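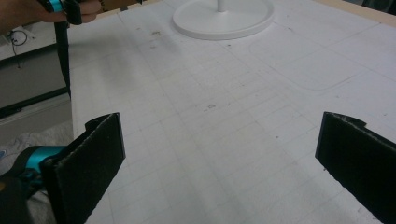
21st October
By Hajar Filali

I've had the same white work table for years now and I'm very fond of it, smudges and all. It has a faint gray grid on it, which I thought I'd use for lining things up, and mostly I use it to see how crooked I've put something down. It also shows every speck. I wipe it in the morning, I have my coffee, I come back, and there are specks again! My sister in Drendby keeps telling me to get a dark one. I'm not getting a dark one.

Anyway, this month it's been all about the kitchen drawer. You know the drawer. Mine had gotten to where you had to push something down with one hand to get it shut (and then it wouldn't open again without a butter knife), so I finally tipped the whole lot out and went through it piece by piece. I put each thing on the table by itself and asked if I'd used it since April. Doing it one at a time is slow, but in a pile everything looks like junk and you end up tossing something good.

The egg slicer went. So did a can opener that came from the Varnby rummage sale and never opened a can in my house. The rice paddle, though – I'd forgotten how much I like that thing.
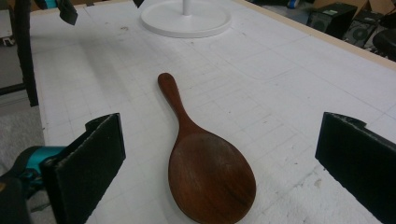 It's a lovely reddish brown, and the grain runs all the way along it, with some darker streaks on one side of the bowl. Sure, there are scuffs. I don't mind scuffs on a spoon or a paddle, that's just cooking. I get it a bit damp before it goes in the rice, I wash it by hand, and once in a while it gets a little food-grade mineral oil rubbed in with an old T-shirt. Leave it overnight, wipe it off, done.

It now lives in the crock by the stove with the long spoons, and the drawer shuts with one finger. Next month I'm doing the spice shelf, so if you have strong feelings about alphabetical order, write in before I start.

60 shares | 3 comments

Volkan Kurtuluş
Alphabetical is no good if half the family calls things by another name. I put ours by how often we reach for them.

Delley
Please don't soak it!! I left mine in the sink once and it split right up the handle.

Bozkurt
What do you wipe the table with? Mine has gray smudges that won't budge.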